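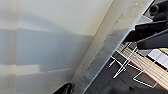 In Praise of the Room That Does Everything

Sep 29, 2020

I have lived in big kitchens and I have lived in separate living rooms, and I will take one shared room over both of them any day. Cook, eat, flop down, all on the same carpet. I love it!

My conversion came in January, when I moved into a small place in Zuvthorpe after five years in a house full of doors. I had 1000 opinions about open rooms and most of them were wrong. I thought I'd smell onions on the cushions forever (I open a window). I thought the kettle would drown out every conversation, and now its click is my favorite sound of the evening.
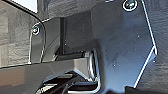 Go bold on the sofa

White cabinets and pale walls can take a lot of color, so please, give them some. One strong blue does more for a room than a shelf of tasteful beige things. Then throw a cloth over it and let it crumple — a sofa should look sat on.

Chairs are where I get really excited. Wire frames let the light through, and a yellow seat across from a blue sofa makes me happy before breakfast. 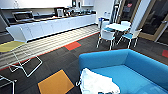

Blue sofa, yellow seat, and the kitchen counter just across the carpet.

And keep the table round. Mine seats three, four if we like each other.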